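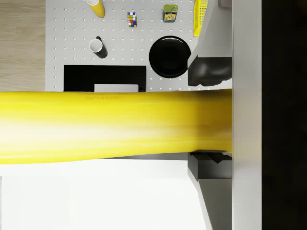
Hedar Overhead Mount Kit

By Jovmont
Item no. HD-501
Kit price: $501
Ships from: Gadonton

The Hedar kit hangs a small robot arm upside down over a workbench, so the base is out of the way and the whole top is free for parts. It was designed for garages, spare rooms and shared shops where floor space is tight. The kit comes flat in two boxes. You supply the arm, the gripper and something solid to bolt to.

What's in the box

Flat mounting plate, drilled
Ceiling bracket set with lag screws and machine bolts
Perforated top panels, white, with leveling feet
Cable clips and strain relief
Printed hole map
Download code for the practice bench (see below)

The arm and gripper are not included. Neither are the mugs, plates, crates and so on used in the practice bench. Most people already have close matches in the kitchen.

Specifications

Mounting plate: 18 in. square
Weight of mount without arm: 89 lb
Grippers: two-finger parallel, including the Imrie small and Imrie wide
Warranty: 2 years on metal parts, none on the top panels

Check the weight before you order. Drywall anchors will not do. The bracket has to go into joists, a steel beam or a freestanding frame. If you rent, or you are putting this up in a shared shop, get a yes from whoever looks after the building first.

Putting it up

Allow an afternoon and have a second person there for the lift. Level the top panels before the plate goes up, then drop a plumb line from the center of the plate and mark where it lands. All positions on the hole map are counted from that mark. Hang the arm last, with power off, and leave enough slack in the cable for a full turn at the base.

Set your software to inverted mounting before the first move. Some controllers assume the arm stands on a table and will push the wrong way against gravity. Run the first moves at the lowest speed the controller allows, and keep the stop button in your hand.

Practice bench

The download is a simulated room with an arm hung the same way over a perforated surface. It is stocked with things to pick up: mugs, plates, a banana, a puzzle cube, a can, open crates. A cabinet stands to one side for reach tests. You can move or delete any of it. Work out your grasps there, then copy the positions over to the real bench.

Large round objects are the best place to start. Close the fingers across the diameter and lower the grip force until the object starts to slip, then go back up a step. Thin rims and flat plates take longer – leave those until your wrist angles are right. 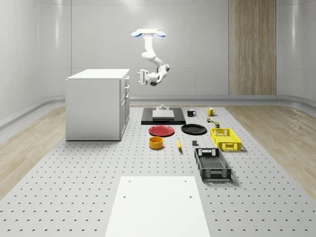 One buyer wrote to say that the hole map was the part that saved the most time, but that the leveling feet were too short for an old garage slab with a drain in the middle. The longer feet are now a no-charge option. Choose them at checkout, under Floor.

Spares and add-ons

Extra top panel
Imrie finger pads, soft, pair
Freestanding frame (ships separately by freight)
Replacement bolt set

Returns are accepted on unused kits in the original boxes. Drilled or cut panels can't be returned.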